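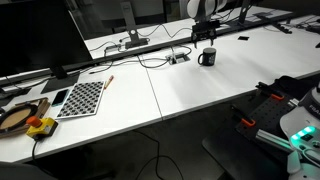
Xinyi Jia has directed the demonstration program at the Stenstead laboratory since February, when the group moved its manipulation work to two adjoining desks. She spoke with the institute's newsletter on April 3, 2021, together with Sepehr Talebi, who trains the operators. The conversation has been shortened for publication.

The program, known internally as Kosum, collects examples of ordinary tabletop tasks carried out by a robot under human direction. The operator either takes hold of the arm and moves it through the task or controls it remotely from a short distance away. The recordings are then used to train a control policy.

"We began with the mug because everyone thinks they know how to pick one up," Ms. Jia said. "When you ask an operator to do it through a gripper with two fingers, you learn how many choices are involved. Do you take the rim? Do you take the handle? From which side do you come in? We want all of those choices in the data."

The set now holds 3625 recorded demonstrations, of which 1173 concern mugs and cups. Ms. Jia considers the second figure too high. She has asked that the next round give more time to drawers and to folded cloth.

Asked how the two methods compare, Mr. Talebi said that guiding the arm by hand is quicker to learn. New operators are usually comfortable with it in one morning. "The difficulty is that your own hands and shoulders are in the camera's view," he said. "The policy will not have your shoulders to look at later. With remote control the view is clean, but people lose their sense of depth. They stop too high above the object and wait there."

He teaches operators to pause once above the mug, lower the fingers without turning the wrist, and close the gripper only after the arm has come to rest. Corrections are allowed. A demonstration in which the operator misses and tries again is kept and labeled as such.
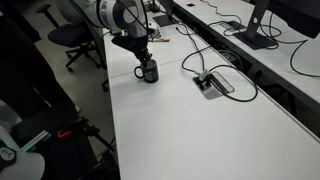
*The gripper at the rim of the mug during work on the Kosum task set.*

Ms. Jia was direct about the program's early losses. In the first weeks, 309 recordings had to be set aside after a camera was moved and the change was not written down. Jianhua Dai, who maintains the equipment, afterward introduced a written check at the start of every session, and the calibration board is now kept within reach.

"It was an expensive lesson," she said. "The motions themselves were fine. We could no longer say where the camera had been."

The laboratory does not set a daily quota. Operators work in short blocks and change places when they tire, a practice Mr. Talebi brought from his previous post at Plalska. He said that tired operators make fast, careless approaches, and that a policy trained on them will do the same.

On the question of sharing the data, Ms. Jia said that a first release of 1000 demonstrations is being prepared with Suqin Li, who is reviewing the labels. No date has been set. Both hand-guided and remote recordings will be included, marked separately so that other groups can compare them.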